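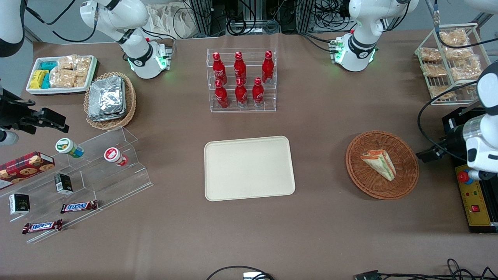
Snack subscription boxes: your questions

Is a box cheaper than the store?
Rarely. We priced 17 boxes against the shelf at Lovgate, and 2 came out ahead. Both were on a first-month discount.

Can I cancel any time?
Pletby says yes. Read the terms — a yearly plan runs until January whatever the button says.

Are the snacks "hand-picked"?
Ask by whom. Dorar wouldn't tell us.

What about the $179 "value" on the label?
That figure is the seller's own. We'd ignore it.

Do you get paid for links?
No. We bought every box ourselves.

What if mine arrives crushed?
Take photos before you unpack and write to the seller that day. Store credit is the usual first offer. You can ask for cash.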